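The Cube Comes Before the Laundry
Why the machine that will clear your kitchen table is still learning to pick up one thing
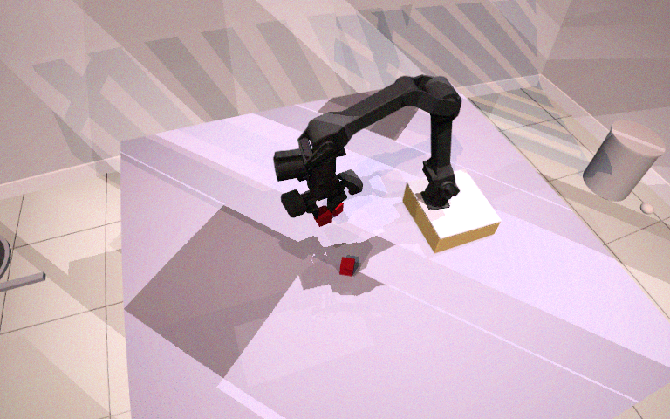 When people ask me if a robot can do housework already, I ask them back which housework they mean. Vacuuming a flat floor, yes, for many years now. Folding a shirt, sometimes, slowly, if the shirt is placed well. But clearing a table after dinner, with the glasses and the spoons and the half-eaten bread, is a different matter, and the research on it begins much lower than most families would guess. It begins with a black arm in a simulated room, a large table, and a small red cube that lies alone under the gripper. The fingertips are near each other and the cube is not yet touched. Everything that a robot must do in a kitchen is already waiting in this short distance.

I spent part of June with Prasetyo Pelupessy, who leads the manipulation group at Kolness. The company makes software for robot arms and sells it mostly to small factories, but its owners would like very much to enter the home. Their household program has the name Kitetti. Pelupessy has worked on it from its first day, and he is not a man who promises much.

"My mother asks me every year when the robot will wash her pots," he told me. "I tell her that first it must find the pot."

The work goes like this. The program tries a task in simulation, fails, is corrected by a number, and tries again. One night of training for a simple pick is 4,000 attempts. In the morning Pelupessy drinks his coffee and looks at the failures, which he finds more useful than the successes. The fingers close too early. The cube is pushed away and not lifted. The arm arrives in the right place from a wrong direction, and the wrist has no more room to turn.

Light is a trouble also. A person does not think that the shadow of his own hand is an object. A camera program can think so, and for this reason the group makes the light in its rooms difficult on purpose, with stripes over the wall and dark shapes across the table.

After the simulation comes the real arm, and here the numbers become more modest. In the last test that I was allowed to watch, the task was to take a plastic cup from a table and put it in a rack. From 115 attempts, 111 ended with the cup in the rack. I thought this was excellent. Pelupessy did not. A family with two children handles many more cups than this in a week, he said, and he asked me how many broken ones I would accept in my own kitchen.

In the factories the question is easier. At Manurung, a workshop that packs door hinges, a Jornex arm with the Kolness software moves parts from a tray to a box for 9 hours a day. The tray is always in the same place. The lamp is always the same lamp. No child leaves a sock there. The workers I spoke with were satisfied with the arm, although they still fill the trays by hand, and one of them complained that this is now the most boring job in the building.

So the chores are not equal. Those that happen in one fixed place, with objects that are hard and known, are done by machines today. Those with soft, wet or mixed things are done in films from laboratories, where we do not see how many times the film was repeated. Pelupessy expects that loading a dishwasher will come before making a bed. He did not want to give me a year for either.

On my last afternoon he was preparing the next series, in which the cup may lie on its side.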